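Pliscombe grip fault

The Pliscombe grip fault was a defect in the closing mechanism of a hand-held two-jaw gripper used to record household handling tasks for robot training. It caused the jaws to close unevenly on light objects and, in the worst cases, to stay under load after the operator had let go of the trigger. The fault takes its name from the Pliscombe task set, a list of 91 household pickups during which it was first logged. It is also called trigger creep in some of the service notes.

Background

The Pliscombe set was drawn up by Novo, a small contractor that collects handling recordings in ordinary homes. Operators carry the gripper by hand and close it on everyday things - food boxes, spools, tins, toys, cutlery. The jaw linkages were supplied by Skelance, and the pads were fitted later in Novo's own workshop. Each gripper was due for a pivot check after 1000 closing cycles.
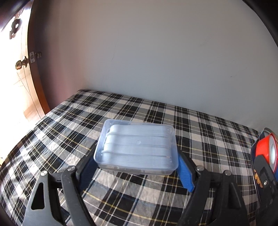
Creep appeared mainly on objects with thin, flexible walls. A rigid block stops both jaws firmly, and the force reading settles at once. With a container such as a clear plastic box full of white disposable utensils, held between the two pads, the walls can give a little on one side before the other. The gripper's controller read that movement as a loose hold and called for more force. In a sound linkage the correction was small. In a worn one it repeated, and the side walls could bow or crack.

Cause

An inspection in July found wear in the bushings behind the pivot screws. Play on one side let that jaw lag, so the opposite pad met the object first and pushed it off center. The trigger sensor shared a mounting plate with the linkage, and the same play shifted its zero point. A released trigger could then be read as slightly pulled.

Dust made the wear worse. Grippers used on beds and rugs picked up lint at the joints, and the service sheet at the time called for wiping the pads but said nothing about the pivots.

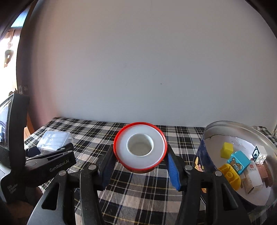 Garcia

Small round objects showed the fault in a different way. A roll of thread seal tape held by its sides has a hole through the middle, and a spool of this kind can turn or tip when the two pads press at different heights. Novo's log lists 23 dropped or ejected objects, most of them spools and short tubes. There was one minor injury, a pinched fingertip, when an operator reached in to free a spool with the trigger released.

Response

Work on the set was stopped on 24th April and restarted after a software limit on closing force was added. The limit reduced damage to containers but did not cure the creep, and the bushings were replaced after the July inspection. The sensor was moved to a separate plate on later units.

The revised procedure tells operators to switch off power before touching a held object, and to open and close the empty jaws five times at the start of each session. A gripper whose pads do not meet at the center line is taken out of use. The interval between pivot checks was also cut by half.

Recordings made with affected units were kept, with a note on each one. Force values from those sessions are left out of training, while the video is still used.

See also

Backlash
Force control
Pinch point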